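Notes on the Kitchen Collection

Since April I have kept the working log for the simulated kitchen portion of the Hendholm collection. This post sets down where the work stands, chiefly for colleagues at Karunaratne who receive the episodes and have asked how they are produced.

Each episode begins with a kitchen drawn from the Flemlow library. The counter material, the dishes and the food vary from one episode to the next, and so does the starting position of each item. An operator wearing tracked gloves then completes one short instruction using two simulated arms. The programme records the joint positions, the hand positions and the view from the head of the robot. The instruction is stored with the recording in a single sentence, written in ordinary English.

We have accepted 581 episodes to date. A further 69 were set aside, most of them for long pauses in the middle of a reach. I had favoured keeping the pauses, on the grounds that people do hesitate at a counter, but the first model trained on them learned to stop above the food and stay there. The rule is now that a pause longer than four seconds sends the episode back for review.

Vegetables have proved more useful than I expected. A pepper and an eggplant differ in shape and in where a hand can sensibly take hold of them, and placing both on one plate obliges the operator to choose an approach that leaves the neighbouring item undisturbed. Cardboard boxes bring their own difficulty, as the wall of the box limits the angle of the wrist. 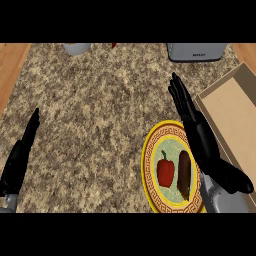

Why collect examples from people when the simulator could plan the movements itself?
A planner finds a path that avoids collisions, but its movements tend to look alike, and a model trained only on them copes poorly when an object sits somewhere unusual. People correct themselves as they go, and those small corrections are what we want the model to learn.

Labelling remains the slower half of the work. Every instruction is read by a second person, who has not watched the recording, and is rewritten if it could describe more than one action. "Move the vegetable" was a frequent offender in the early sessions. Colour words are permitted, although we ask that they not be the only means of telling two objects apart.

The Zavari tool, which we use for trimming the start and end of each episode, was updated last month and now keeps the original recording beside the trimmed one. Anyone holding older files should request fresh copies, as 49 of them were trimmed too closely and lose the first part of the reach. The corrected set is in the shared folder under the same episode numbers.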